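4.2 Baskets, bowls and where small things end up

I'll admit I came into this part of the study with an opinion. I've kept a wire basket on my own desk for years, and I was pretty sure it was the best thing you could hand a person who wants to get small round stuff (jar lids, coasters, the caps off things) out of the way in a hurry. So when Macario Zepeda and I sat down in April to plan the sorting tasks, I pushed for mesh, he pushed for a solid bowl, and we ended up running both!

We had 19 people do the tidying task at home, each with 3 containers to pick from: an open mesh basket, a ceramic bowl and a shallow tray. Over the whole run they put away 116 small items. We didn't tell anybody which container to use, and we didn't say what "tidy" was supposed to mean, which made the notes a lot more fun to read and a lot harder to code.

What I kept seeing in those notes was how much people like being able to look through the side. With the bowl you have to lean over it to check what's in there. With the mesh you get a fair idea from your chair, even if the wires break things up a bit. One person wrote that she stopped losing lids the week she threw out her bowl, and I felt very smug for an afternoon. Then again, two of the people who liked the basket best also complained that flat things tip up on edge and lean against the wall, and then you're fishing for them (Macario has reminded me of this more than once).

Placement mattered more than I'd guessed. People who kept the basket toward the far side of the table had open space in front of them to spread things out, but they had to reach over it for every single item. People who pulled it close gave up that space and mostly ended up shoving it back again. Figure 2 has the far placement, on a plain light wood tabletop, with a round dark item held just above the inside of the basket. I like how much bare table is left in front.

Figure 2. Open-topped black wire-mesh basket in the far placement. 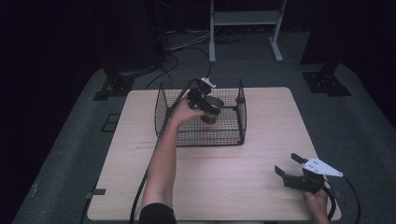 4.3 Trays and the trouble with low sides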